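Wording for my uncle's obituary, need opinions
Family Notices and Memorials > Writing Help

sriwong_nephew
Good evening to all. My uncle Boonmee Boonyarit passed away last week and the family asked me to write the obituary in English, because his friends from the bowling league read only English. My own English is from school, so please be patient.

My question is the order. He drove a delivery truck for Raren for most of his life, and he bowled in the league at Plorura Lanes. My aunt wants the work first. My cousins want the bowling first. The newspaper allows 155 words in the basic notice and I am already at 120 with only the family names and the service.

tenpin_marge
So sorry for your loss. Family, then work, then hobbies. That's how our paper has always run them and people know where to look.

P_Jalali
My condolences. I do not agree with Marge. I wrote the notice for my father and I put his chess club in the second sentence, before his job. Many people came to me at the service and said, yes, this was him. If the readers are his bowling friends, let them meet him there quickly.

Parviz Jalali

tenpin_marge
Parviz, his widow wants the work first. I think that settles it.

sriwong_nephew
Thank you both. My aunt is not so strict — she only worries that the bowling looks not serious. He had two league titles and he kept both trophies in the kitchen, beside the rice cooker.

There is also the matter of the gathering. After the service on Saturday we will receive people at the Tonosel building, in the downstairs room.

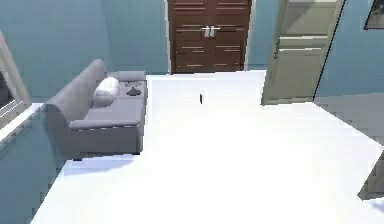 Downstairs room, the gray sofa and the double doors

Must the gathering be in the notice also? It takes 2 lines.

oldcopydesk
Put it in. People who don't know the family well won't ask, they'll just go home after the service. Room name and start time is enough. You can cut "passed away peacefully surrounded by" and so on if you need space.

tenpin_marge
Agree on the gathering. Don't agree on cutting "peacefully." Some relatives look for that word.

P_Jalali
I would cut it. But I accept that I am the minority here.

sriwong_nephew
I made a new version. Please correct my grammar.

"Boonmee Boonyarit, beloved husband, father and uncle, passed away peacefully at home. He drove for Raren until his retirement and was a proud member of the bowling league at Plorura Lanes, where he won two titles. He taught many beginners and never laughed at a gutter ball."

After this come the names, the service and the gathering at 3 p.m.

oldcopydesk
Grammar is fine. I'd leave every word of it alone. Ask the paper if the headline with his name counts toward the 155. At some papers it does.

P_Jalali
The gutter ball sentence is very good. Keep it even if you must lose a cousin.

tenpin_marge
Do NOT lose a cousin. They will remember it for years.

sriwong_nephew
All cousins stay. My aunt read it and she asks only that "beloved husband" has his wife's name after it, so I will add this and call the paper in the morning about the headline.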